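Stimia Users' Help
Robots and automation > Faults and safety

Hand won't release when someone takes the cup

Posted by flarnov_bench, February 23, 2018

We have a Stimia arm with the multi-fingered hand, running the Zondasum control software. It is meant to hold out a paper cup and let go when a person pulls on it. Since I put a clear plastic cover on the forearm it mostly doesn't. The grip stays shut, the person tugs, and the cup gets squashed. Out of 52 handovers logged this week, 30 ended in a timeout. The wrist force reading also sits at a steady offset with the hand open and empty.
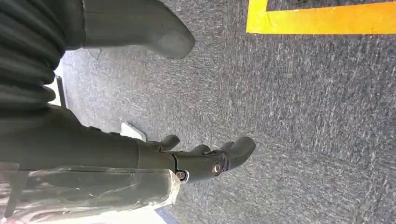
Open hand over the carpet. The plastic ends just short of the wrist.

I've re-zeroed the force reading twice and it comes back after a few moves. Release threshold is at 70, grip force at 49, both in the units on the Zondasum settings page. I haven't changed either. Water only in the cups so far. Is it the sensor?

Seo_line4

I doubt it's the sensor. Check the cover first. We had one that crept down as the forearm turned and bunched up against the wrist, and the reading drifted the same way yours does. Yours has a ragged end very near the joint.

Take it off completely, home the arm, zero with the hand open and run the same handovers again. If the offset has gone, trim the plastic square, fix it further back up the forearm and turn the wrist through its full range by hand with the power off. Don't tape it across the seam.

Please also stop testing with people until it's sorted. Hang a light weight from a string and pull with that. This is the point in the cycle where somebody's fingers are close to the hand:

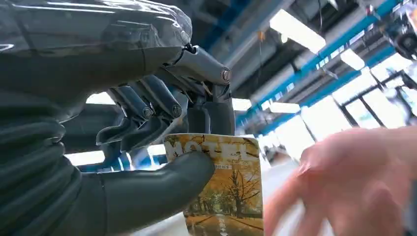
Cup gripped, with a person's hand reaching in from the right.

Have the stop button held by a second person, who isn't the one taking the cup. A timeout should also end in a slow open, and from what you say yours just keeps squeezing. Look for "on timeout" in the release settings. Ours was set to "hold" when it arrived.

gantry_pete

just lower the threshold, worked for me

Seo_line4

That will hide the offset, and then it may drop cups while the arm is moving. Zero it properly first.

flarnov_bench

Cover off, offset gone. "On timeout" was set to hold here too, now changed to open. Will trim the plastic and try the string test before anyone takes a cup from it again.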